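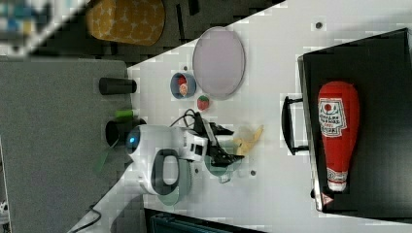
Ausgabe 8, Seite 5

Zu Besuch im Robotikpraktikum der Berufsfachschule Puren

Im Rahmen des Tages der offenen Werkstätten hat die Redaktion der Schulnachrichten im Mai das Robotikpraktikum in Puren besucht. Das Praktikum wird seit dem vergangenen Schuljahr als Wahlpflichtangebot der Abschlussklassen geführt und steht Lernenden der Fachrichtungen Automatisierungstechnik und Informatik offen. Die Teilnahme setzt den Grundkurs Steuerungstechnik sowie die Sicherheitsunterweisung voraus.

Gegenstand des laufenden Halbjahres ist das Projekt »Stovia«. Die Arbeitsgruppen befassen sich darin mit Greifaufgaben aus dem Haushalt, die mit Spielzeuglebensmitteln und Küchenutensilien nachgestellt werden. Am Arbeitsplatz liegen unter anderem eine gelbe Banane, eine Erdbeere und eine rote Ketchupflasche aus. Die Aufgaben sind nach Schwierigkeit gestaffelt. Den Anfang bildet das Aufnehmen eines einzelnen Gegenstandes, danach folgen das Ablegen auf einem Teller und das Umräumen zwischen mehreren Gefäßen.

Die Besucherinnen und Besucher wurden um 10 Uhr in der Eingangshalle empfangen und in den Projektraum geführt. Dort erläuterte die Fachschaft zunächst den Ablauf einer Übungseinheit. Jede Gruppe legt vor Beginn die Ausgangslage der Gegenstände schriftlich fest, führt den Versuch durch und trägt das Ergebnis in das Gruppenprotokoll ein. Fehlgriffe werden ebenso vermerkt wie erfolgreiche Durchgänge. Bis zum Ende des Schuljahres soll auf diese Weise eine Sammlung von mehr als 1000 Einträgen entstehen, die den nachfolgenden Jahrgängen als Arbeitsgrundlage dient.

Im Anschluss bestand Gelegenheit, die Arbeit am Roboterarm zu verfolgen. Besondere Aufmerksamkeit galt dem Greifen der Banane am Tellerrand, wo auf engem Raum auch eine kleine Schale und eine Erdbeere liegen.

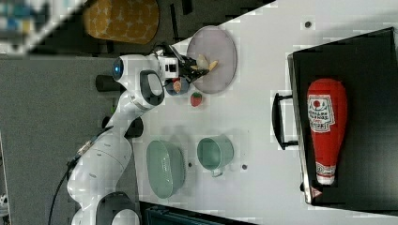
Bewertung und Wettbewerb

Die Leistungsbewertung stützt sich auf das Protokoll, ein Fachgespräch und eine schriftliche Ausarbeitung. Zusätzlich nehmen fünf Gruppen am schulübergreifenden Wettbewerb um den Badari-Preis teil. Verlangt wird dort eine Aufgabenfolge mit wechselnder Anordnung der Gegenstände, die den Gruppen erst am Wettbewerbstag bekannt gegeben wird. Zur Vorbereitung wird der Tisch im Projektraum unterschiedlich bestückt, auch mit größeren Stücken wie einer Pfanne, einem Sieb und einem kleinen Ofen.

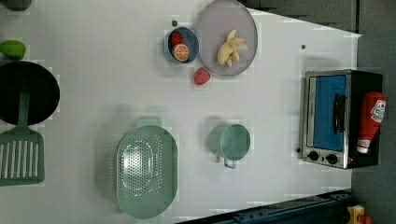 Gill merkte in der Aussprache an, die Protokolle seien für Außenstehende noch schwer zu lesen, und regte an, die Bezeichnungen der Gegenstände zwischen den Gruppen zu vereinheitlichen. Die Fachschaft nahm den Vorschlag auf und wird den Gruppen eine gemeinsame Begriffsliste zur Verfügung stellen.

Anmeldungen für das kommende Schuljahr nimmt das Sekretariat entgegen. Die Unterlagen zur Sicherheitsunterweisung sind dort ebenfalls erhältlich.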